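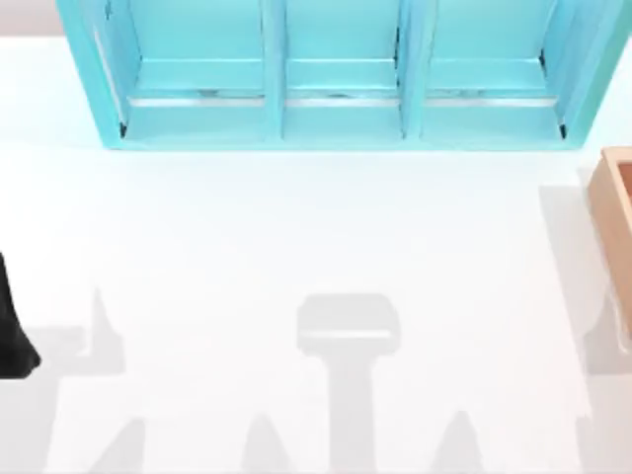
Trokomum Twin-Arm Shelf Cell, simulation package
Part no. TSC-518

Status: available with restrictions. See Service Notice 28 before running any shelf approach at full speed.

The Trokomum shelf cell package is a ready-made simulation of a two-arm tabletop station. It is sold for program checkout, cycle planning and operator training ahead of hardware delivery. The work surface, the three-compartment shelf and the open-topped box are supplied as separate models and can be moved or removed in the layout editor.

Service Notice 28
Issued Mon 1 January

Affected: packages with Stikero motion library build 1010.
Not affected: earlier builds, and any cell with the shelf model removed.

Fault
The collision model of the shelf leaves out the rail that runs across each compartment just above the front lip. The rail is drawn on screen but has no contact geometry. A gripper path that enters a compartment low can pass through the rail in simulation with no contact reported and no stop. The same path sent to a physical cell will drive the fingers into the rail.

The fault was reported by Cruickshank, Skornton site, after a program that had cleared checkout was loaded to a live cell. The left arm struck the rail of the middle compartment during a place move. The drive tripped on overload and the arm held position. One finger pair was bent and the rail was pulled off its seat. There were no injuries. The guard door was closed at the time.

Cause
The shelf mesh was simplified for build 1010 to shorten load time. Parts below a set thickness were dropped from the contact mesh and kept in the display mesh. The dividers, outer walls and front lip are above the limit and behave correctly. The rails fall below it.

A second effect comes from the same change. Clearance readouts taken at the shelf front are measured to the lip and not to the rail, so the value shown is larger than the true one. Do not use these readouts to set approach height.

Required action
Stop using checkout results from build 1010 as release evidence for shelf moves.
Open Cell > Objects > Shelf and set Contact Mesh to Full.
Restart the simulation. The setting is not applied to a running session.
Rerun every program that enters a compartment, with both arms active.
On the physical cell, run the first pass in reduced speed mode with the guard closed and a hand on the enable switch.

Programs that work only on the open tabletop or the box do not need to be rerun.

If contact has already occurred on hardware, lock out the cell before reaching in. Check finger alignment, wrist mount screws and rail seating. Do not clear an overload trip and resume from the stopped position; back the arm out in manual mode and home both arms.

Permanent fix
A corrected shelf model is planned for March. It restores contact geometry on the rails and moves the clearance reference to the rail edge. Until then the Full setting is the only approved workaround. Load time will increase.

Package contents
Cell layout file
Shelf, box and table models
Two arm models with grippers
Stikero motion library, single-seat license
Operator manual, revision 3

Replacement finger pairs and shelf rails for physical cells are ordered separately. Quote the part number and Notice 28 when contacting Trokomum service.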